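Home | Projects | Reports | Clubs | Contact

Posted in July by the Robotics Elective, Group 5
12 shares | 4 comments

Project Report: Our Visit to the Gedard Open Day

For our summer project we had to visit a place where robots do real work and write up what we learned. Most groups picked a warehouse. We picked the surgical robotics open day at Gedard, and we're so glad we did! The bus ride was long (and the air conditioning gave up halfway), but all of us would go again tomorrow.

The open day was in the training building. There were three stops: the Sodex hall, where the arms are tested, a talk in the Hutsuliak room, and then the suturing demonstration. We started in the Sodex hall. One arm there was moving a peg between holes over and over, and the engineer told us it had to finish 800 moves before anyone would sign off on it. She let us try a training console called Dronis. You put your fingers in two loops and the little arms copy what your hands do, only smaller. If you move your hand a lot, the tip moves a little. That is called motion scaling, and it was in our textbook, but it feels completely different when you try it. Two of us dropped every rubber ring. One of us got four in a row and would like that recorded in this report.

The talk came next. We had thought a surgical robot worked by itself, like a robot vacuum. The ones we learned about don't. The surgeon sits at a console and steers every move, and the machine filters out hand shake and lets the tools bend in ways a wrist can't. The speaker also explained that many systems give the surgeon little or no sense of touch. So how do you know if you're pulling too hard on a thread? You watch it. You look at how tight the thread is and how the tissue moves around it. Our group wrote that down right away and used it as our main question for the rest of the day.

The suturing demonstration was the part we had been waiting for. We stood in front of a big screen with 33 other visitors and it got very quiet. On screen the curved needle looked huge, like a hook you could hang a coat on – and then you remember how small everything really is. There were black stitches in the tissue already, with short trimmed tails, and the gray thread ran right down to the jaws of the tool. 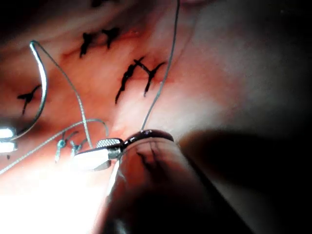 A visitor behind us asked whether the thread ever snaps, and the answer was yes, beginners break it all the time, and then they start that stitch over. She said that made her feel better about her own sewing.

We also asked about the jaws. They have a fine crisscross pattern, a bit like the grip on a pair of pliers, and we wanted to know what it was for. It helps hold the needle so it doesn't twist while it is being pushed through. We had argued about this on the bus, so half the group was very pleased.

What we learned

The hardest part of the job seems to be handling the thread. A needle is stiff and goes where you point it, but thread curls up and makes loops wherever it likes. That gave us our idea for the second half of the project – we want to build a simple gripper from a kit and see if it can pull a string through a piece of foam without tearing it. We have a budget of roughly 200 dollars and a box of old servo motors from last year.

If we did the visit again, we would bring better questions about cost and training time. We ran out of time before we got to those, and the last bus was at 4:30. We plan to email them to the open day desk and add the answers to our final poster.

4 comments | Share this report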